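4.2 Moving the polling place

Studies of turnout tend to dwell on the large levers: who may register, where the district lines fall, what a voter must show at the desk. Our interest is in a smaller one, the address printed on the polling card. Between the two municipal elections in Ondura, the council closed 28 polling places and opened 19 others, on the stated ground of convenience. It did not say whose.

We matched 2,000 registered voters to their old and new polling places and measured the walk by the shortest public footpath. For most of them little changed. For 272 the walk at least doubled, and these were clustered in two wards, Mukiseo and Araletti, where the bus is a matter of faith after six in the evening. Polls close at nine.

A distance on a map is of course a poor stand-in for a journey. It knows nothing of hills, pushchairs or the dual carriageway at Gautier, which can be crossed lawfully at one point and is crossed everywhere else. We therefore added interviews with 91 voters from the doubled group (Figure 3).

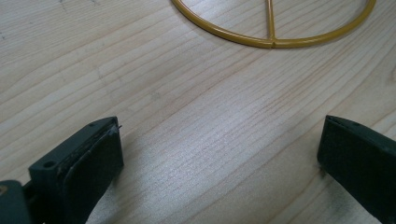
Figure 3. Tabletop with pale grain and part of a yellow hoop.

Adalberto Figueiredo, in written comments on an earlier draft, objected that we had the matter the wrong way round: people who had voted at the same school for decades did not stay at home over an extra ten minutes on foot, they stayed at home when the card gave an address they had never heard of and they suspected a mistake. Distance, in his view, was what they offered an interviewer afterwards, as it sounded better than confusion.

We think he is partly right, which is annoying at this stage of the work. Several of those interviewed had gone to the old address first, found it locked, and gone home for supper. Our data cannot separate a voter put off by the walk from one who made the wrong walk perfectly well. Section 4.3 therefore treats the first election after a move apart from later ones – by then, presumably, word has got round.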